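News & Media | Press releases | Clothing reuse
February - Droko press office

Droko opens caps and bags reuse counter in Plernport

Droko has opened a reuse counter for caps, hats and small bags at its Plernport site. Residents can hand in items they no longer want and take others away free of charge. The counter opens at 9 in the morning and uses part of the ground floor at Ghoneim House, where Droko already runs its coat exchange.

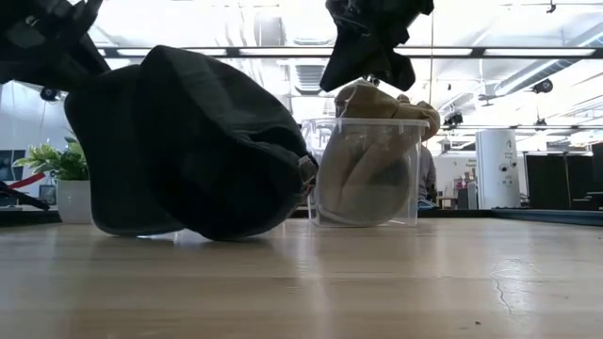 Headwear is often left out of clothing collections. Many charity shops in the area accept it only in small amounts, and textile banks tend to send it for rag. Droko ran a trial over 9 weeks last autumn to find out if people would bring caps in separately. Items came from 35 streets in the town, and 87 per cent were fit to be worn again.

Items handed in at the counter are checked for damage and sorted by colour.

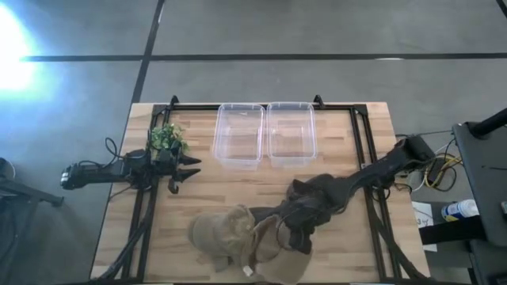
Cikano, which runs the laundry next door, will wash anything that needs it before it goes on the shelves. Caps with a cardboard brim cannot be machine washed and will be cleaned by hand. Residents are asked to empty all pockets and remove pin badges first - badges have damaged the drums in the past.

The counter will take baseball caps, sun hats, woollen hats, shoulder bags and drawstring bags. It cannot take cycle helmets, riding hats or any other safety headwear, suitcases, or items that are mouldy.
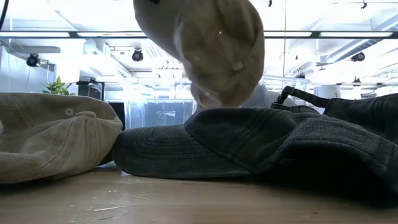
Anything too worn to pass on will be unpicked for parts. Buckles, straps and clips are kept for the monthly repair session, and clean fabric goes to the sewing group at Plernport library. Schools that need spare sun hats for the summer term can ask for them in bulk, with two weeks' notice.
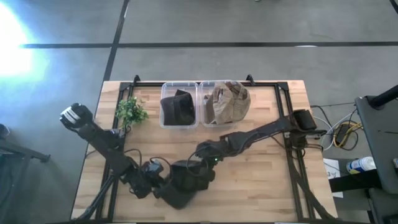 How to donate

Bring items to the side entrance of Ghoneim House during opening hours. No booking is needed for a single carrier bag. For larger amounts, please ring the Droko office first so that space can be set aside. Bags should not be left outside when the counter is closed.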